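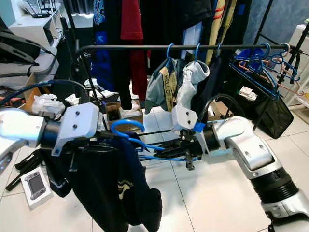
4.2 Garment handling in the Pramville workshop

The second group of tests was carried out in the shared workshop at Pramville, where the Starkcombe bench was moved in October. The bench consists of two arms mounted on a common base and controlled by one computer. The task was to place a garment on a hanger and then to hang it on a rail. The same clothing was used in every session, and no item was ironed or folded in a special way before use.

Figure 5 shows the two arms at work in front of the rack. The left gripper holds a blue plastic hanger with a dark navy garment draped over it, and the fingers of the right gripper are close to the arm of the hanger. Two garments are already on the rail. The spare hangers are kept toward the right end of the rail, which shortens the reach of the right arm but leaves less free space for hanging finished items.

Figure 5. The two-arm build at the clothing rack, with a hanger and garment held in the left gripper.

A trial began with the garment within reach of both arms and ended when the hook rested on the rail and both grippers were open. A trial was stopped and counted as failed if the garment fell to the floor, if the hanger turned in the grip by more than the controller could correct, or if the operator pressed the stop switch. In total, 71 trials were run under these rules. Of these, 32 were completed without help. A further 9 were completed after the operator moved the hanger by hand, and they are reported separately in the remainder of this section.

Most failed trials ended at the second shoulder. Once one side of the garment is in place, the cloth hides a large part of the hanger, and the position of the free end must be estimated from the part that can still be seen. The Nistov planner used in the first group of tests assumes that the full outline of the object is known. It was therefore replaced by Yupanqui, a simpler method that follows the upper edge of the hanger and lowers the speed of both arms when that edge is lost. The change made each trial longer. It also removed the sudden corrections that had pulled garments off the hanger in the earlier tests.

Cable routing remains a weak point of the build. The cables are guided by hand and must be checked before each session, as a loop that hangs too low can catch on the rail when the arm is raised. A fixed guide was designed but had not been fitted when the last trials were completed on 16th December. The effect of such a guide on the working range of the arms is not covered by the results given here.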